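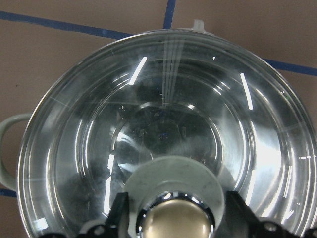

What does Unar do?

We build two-arm robot cells for kitchen tasks, in a shared workshop in Dulleck, and we help other people to build their own.

About Unar

Unar was started by Milagros Marín and Ataberk Kırmızıgül. Milagros worked before as a machinist and Ataberk programmed packing lines, and for a long time we met only to repair things. The first arm that we owned together stood in Ataberk's garage, on a bench which was not made for such weight. When the arm moved fast the bench moved also, and the neighbours heard it. After one winter we understood that we needed a better floor.

We rent now 40 square metres in the Løken building, which we share with a bicycle repairer and a woman who restores chairs. The saw, the drill press and the welding corner belong to all tenants. The robot bench is ours, but the others are welcome to look, and they often do.

What we are building

Our main project has the name Nanora. It is a pair of arms that work over one table and handle ordinary kitchen things: pots, lids, bowls, vegetables. We want that a person with a normal workshop and some patience can build the same thing from our drawings. For this reason we use aluminium profile for the frames, bolts that you can buy in any hardware store, and blue painter's tape to mark the work surface. Tape is cheap, and when we change our mind about the size of the cells we pull it off and begin again. Our lines are not perfectly straight. The arms do not mind it.

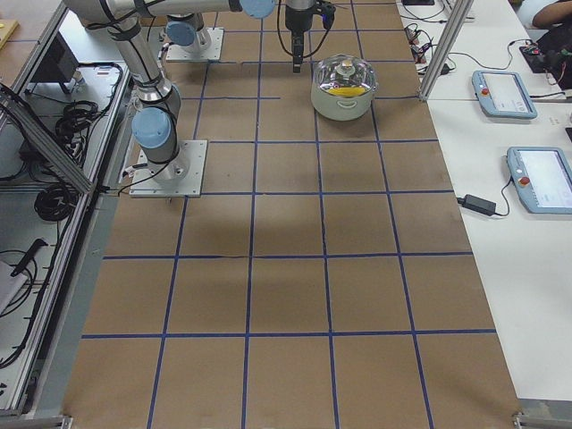

Two arms, one table. The pot with the glass lid has its place on the grid.

The base plates took more of our time than any other part. Each one must sit flat and stay flat, and a small error at the bottom becomes a large error at the fingers. Milagros made the first plates too thin and they were flexing under load. She made them again, thicker, and since that day we check the bolts every time before we switch on.

Cables are the second subject about which we could write a whole page. We tie them along the arm with enough slack for the elbow, then we move every joint slowly to both ends by hand control, and only after this we close the ties fully. If you build your own, please do this before you write any program. We did it in the wrong order and lost one good connector.

Why kitchen things

A lid looks like an easy object, but it is not easy to grip. The knob is round and smooth, and glass gives reflections which confuse a camera. Clear bowls are worse. Vegetables have every time a different shape. If an arm can learn to be careful with these, we believe it can be useful for people who have weak hands, and this was from the beginning the wish of Ataberk, whose father cooks with difficulty.

We write every trial in the log, also the bad ones. The log has at the moment 2571 entries. You may read it when you visit us, but a part is in Spanish and a part in Turkish, depending on who was tired.
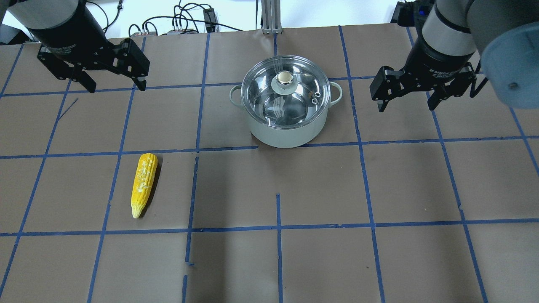
Corn, pot and two open grippers on the taped table.

How we work with others

We take 4 builders in a course, not more, because the space at the bench is limited. A course has 3 evenings. The first is for the frame and the base plates, the second for wiring, and on the last evening everybody moves an arm and tries to lift a lid. You don't need to know programming. It helps if you have used a hex key and a spirit level.

We also do small jobs for companies, mostly brackets, gripper fingers and test tables. If a job is too big for us we will tell you so in the first call.

Visiting

The workshop is on the ground floor of the Løken building, the grey door beside the loading ramp. Please write to us before you come, for it can be that an arm is running and we don't hear the bell. Closed shoes are necessary. Long hair should be tied and scarves stay on the hook at the entrance.

The workshop closes for the holidays on December 19, 2025. Messages that arrive after this will be answered by Milagros when we open again.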